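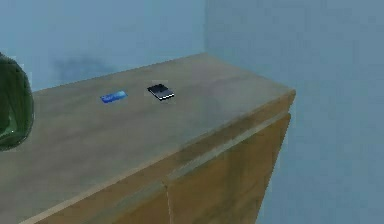

Hi all, I'm back with more on the rooftop unit at the Jurden building, and thanks to everybody who wrote to me off list last week. I did go up there again on Saturday with a flashlight and a long screwdriver, and I have a few answers, plus one new question. First, the room it serves. The wall on the far side is the one where the supply register is going to end up, and I want to keep a long low cabinet there, the light brown wood kind with a flat top that runs right back to the walls. So whatever I do with the return air, it can't be a floor grille hiding behind furniture. That was my first plan and I've dropped it.

Now to the message I've been meaning to answer properly.

On 05/06/2018 someone on the list wrote:

> I'd be careful about blaming the compressor. You say the Pokilby trips
> on high pressure in the afternoon and runs fine at night. To me that is
> a condenser that can't get rid of its heat. Did you wash the coil from
> the inside out, or did you just hose the outside face? If you only did
> the outside you may have packed the dirt in deeper. Also, is the unit
> sitting on a proper curb or on sleepers? And how close is the parapet?
> I had one that was pulling its own hot exhaust back in off a wall and
> it took me a whole summer to figure it out.
>
> One more thing, check the drain pan before you do anything else. If it
> is rusted through, I wouldn't put money into the rest.

OK, taking these in order, more or less.

The coil: guilty. I hosed the outside face only, back in January when it was too cold to be doing it at all, and felt very pleased with myself. On Saturday I pulled the top panel (eight screws supposedly, but two had rusted solid and I had to drill them) and looked down between the coil and the fan. It was felt in there. Gray felt, like a dryer vent! I got a lot of it out with a soft brush and then rinsed from the inside, slowly, with the power locked out at the disconnect. The water ran black for a good while.

The curb: it's a real curb, welded, and it looks better than the unit does. The gasket is flat as a pancake on the north side though, and I can see daylight where the supply duct drops through. So I'm cooling the roof deck too, I guess. I have a roll of closed cell foam tape that might do until fall, unless someone tells me that's a terrible idea.

The parapet: closer than I'd like. The book for this model wants more room than I've got on the condenser side. I taped a strip of ribbon to a broom handle and held it over the fan, and the air was going straight up like it should, but there was no wind that morning. I'll try it again on a breezy day. If it does curl back I could build a baffle, or turn the outlet with a short hood - has anybody done that on a unit this small?

The drain pan: surface rust, no holes. I poked it all over with the screwdriver and it stayed solid. The trap, on the other hand, was somebody's homemade thing with no dip in it at all, so I doubt it ever held water. I've made up a new one and put a cleanout tee on it.

As for money, I got two quotes before I started all this. One was $3405 for a new condenser coil and fan motor, installed. The other was from the people who sell Sterkunness units, and they didn't want to fix anything, they wanted to sell me a whole new rooftop and a crane day. They were nice enough about it, but no. I've spent $865 so far, most of it on the new contactor, the capacitor and a decent set of gauges (which I'd been wanting anyway).

So here's my question. With the coil clean, the head pressure came down a lot, and it ran all Sunday afternoon without tripping. But the suction line is now sweating all the way back to the compressor shell and the superheat is only 5 degrees at the compressor. Is that too low for a fixed orifice system in mild weather? I don't know if it's a bit overcharged, which would make sense if somebody added gas over the years to chase a dirty coil, or if my indoor airflow is low. The filters are new. The blower belt squeals on startup and then settles down. I haven't looked at the evaporator yet because that panel is behind the conduit, and whoever ran the conduit should be ashamed.

I have a guy with a license lined up for anything that touches the refrigerant, so don't worry, I won't be venting anything. I'd just like to know what to tell him before the clock starts running.

Also, the Trình controls manual that somebody was asking for - I found my paper copy. Write me directly and I'll scan the wiring pages.

Thanks again, all of you!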